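Rules for recording tabletop tasks in a working cafe? (card holders, call buttons)
Posted in Robot Learning > Data and Standards
Oct 9, 2025

I-seul Yeo

We are putting together a demonstration set of small table tasks for a two-arm service robot. The tasks are things like lifting a table card off its base, putting it back, and lining up a row of them. Recording is done by people with head-mounted cameras, in a cafe during its closed hours. We have 1,226 clips so far and the project goes on until March.

My question is what written rules other teams follow. Our only guideline right now is one page from the old project lead and it says "move naturally and keep hands visible." Two reviewers at Asent rejected 184 clips between them and they did not agree on why. Some were rejected for shadows, some for talking, some because the person grabbed the card with one hand. I need something I can hand to a new recorder and a new reviewer and get the same result. Is there a standard for this, or does everybody write their own?

Also, do we have to do anything about the QR codes on the cards?

Chang-ho Chae

Everybody writes their own as far as I know. Just throw out the bad ones, you will have plenty left.

Akihiko Iwasaki

I don't know of a published standard that goes down to this level. The robot safety standards cover the machine when it runs, and they won't tell you how to hold a card holder. You need a house rule sheet, and the important part is that recorders and reviewers work from the same one. I wrote the sheet we use at Covura. It is on its fourth version. The parts that apply to you:

Hands. Both hands in view from first contact to release. If the task is listed as two-handed, a one-handed grab is a reject, even if it went fine. Decide this per task and write it in the task name so the reviewer doesn't have to guess.

Grip. Hold clear acrylic by the edges or the top corners. Fingers flat across the front hide the print and leave smears, and clear plastic is hard enough for depth sensors already.

Start and end. Hands off the object for a full second before and after. Set the holder all the way down in its base before letting go.

Neighbors. Leave the other things on the table where they are, unless the task is about them. If one gets bumped, finish the clip and tag it. Do not stop and fix it in the middle.

Shadows. With overhead lights you will get the recorder's head and arms on a shiny table and there is no point fighting it. We reject only if the object itself can't be made out. Same for reflections on stone or glass tops.

Clothing. Sleeves long or short, either is fine, but log which. No rings or watches on our project, though that is our choice and yours may differ.

QR codes and names. Treat a code as live even if it looks like decoration. Get the owner's permission in writing, and if you plan to release the data, blur the code in the released copy and keep the raw one under access control. Shop names the same.

Edge and corner grips, on the same kind of cards you describe:

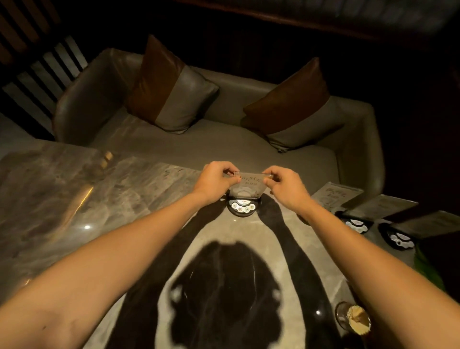
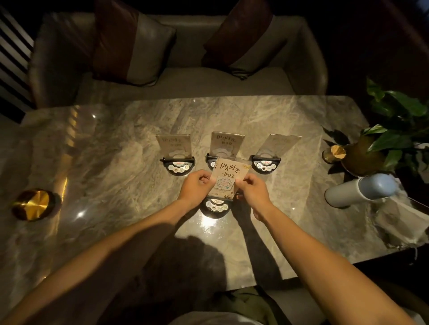

For the disagreement between reviewers, have both of them score the same 90 clips without talking, then go through only the ones where they differ. Each difference is either a missing rule or a rule that can be read two ways. Fix the sheet, then do it again with new clips. We needed two rounds.

Don't delete the rejects. Tag them with a reason code from a fixed list – ours has eight codes plus "other," and if "other" gets used a lot the list is wrong.

Dong-geon Shim

Agree with most of the above, but I would not make the full second at each end a hard reject. We did that on the Irkport set and lost good material. We trim and flag now. The QR advice is right. Ask the owner about the table call system too if yours is switched on, since pressing the buttons by accident may send calls to the counter. Ours gets turned off before we start and it is the first line on the checklist.

I-seul Yeo

Thanks. I'll do the double scoring next week and start a reason code list from the rejects we have. Akihiko, would you be able to share the full sheet?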